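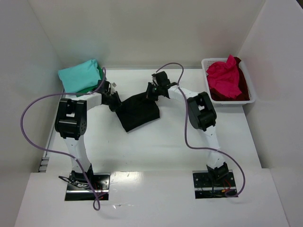

Laundry folding

Laundry folding is the household and commercial practice of bending clean, dry textiles into compact shapes for storage, transport or sale. It usually follows washing, drying and, for some fabrics, ironing. Folding reduces the space an item takes up and limits creasing to a few known lines.

History

Before closets with hanging rails became common, most clothing and household linen was kept flat in chests, on shelves or in presses. Large sheets and tablecloths were often the most costly textiles in a home, and they were folded with care so that the creases formed a regular grid. In some households the creases were meant to be seen, and a tablecloth was opened at the meal with its fold lines still sharp.

A household book from the town of Jeltach, dated 1696, gives instructions for storing bed linen. It tells the reader to fold each sheet in half lengthwise, then in half again, and to refold stored linen along new lines every 6 months. The reason given is wear: cloth left folded in one place for years can weaken along the crease. Textile collections still follow the same principle, although they often pad the folds with tissue or roll the cloth around a tube.

The spread of clothes hangers and built-in closets moved shirts, dresses and coats out of the chest. Knitwear, underwear, towels and bedding stayed on shelves and in drawers. Heavy knits are still generally folded, as hanging can stretch the shoulders.

Methods

Most methods begin with a lengthwise fold. The item is laid flat, smoothed by hand and brought to a long strip of even width, which is then folded crosswise or rolled. 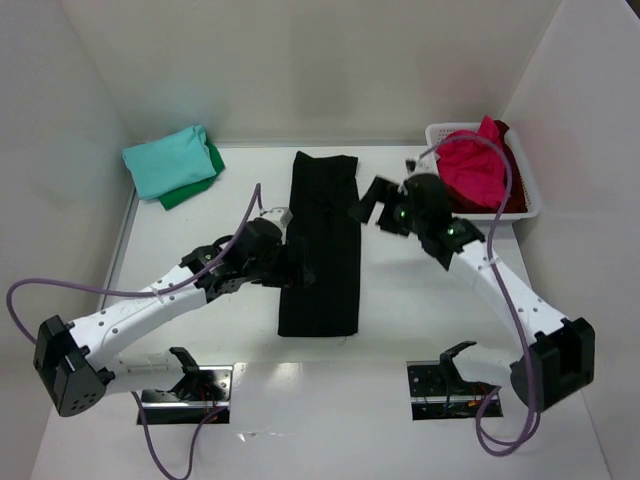 The crosswise step decides the final size. A half fold gives a larger, flatter bundle that stacks well on a shelf. A fold in thirds gives a smaller one and hides the hem inside, a style often used for bath towels. Rolling is common in travel and in narrow drawers — it saves space with thin knits but works poorly with stiff fabrics.

T-shirts are usually folded with the sleeves turned to the back. Shops tend to fold them around a board so that every shirt in a stack has the same width. Pants are matched along the inseams before being folded at the knee. Fitted sheets are harder, and the usual approach is to tuck the corners into one another and treat the result as a rectangle.

File folding, in which items stand upright in a drawer, makes each piece visible from above. It needs a drawer that is fairly full, or the bundles fall over.

Commercial folding

Hotels and hospitals set fixed folding patterns so that linen fits carts and shelves. Flat items such as sheets are often fed through an ironer and folded by machine, while garments are more often finished by hand. The Ellora laundry, which serves several small hotels, uses 2 patterns for towels: one for storage and one for display in guest rooms. Đinh, a maker of linen shelving, bases its shelf depths on a towel folded in thirds.

Care and storage

Textiles should be fully dry before folding, as trapped moisture can lead to odor and mildew. Velvet and other pile fabrics mark easily and are better rolled or hung. Printed designs may stick together if folded face to face in a warm room.

See also

Ironing
Linen closet
Napkin folding
Rerkik fold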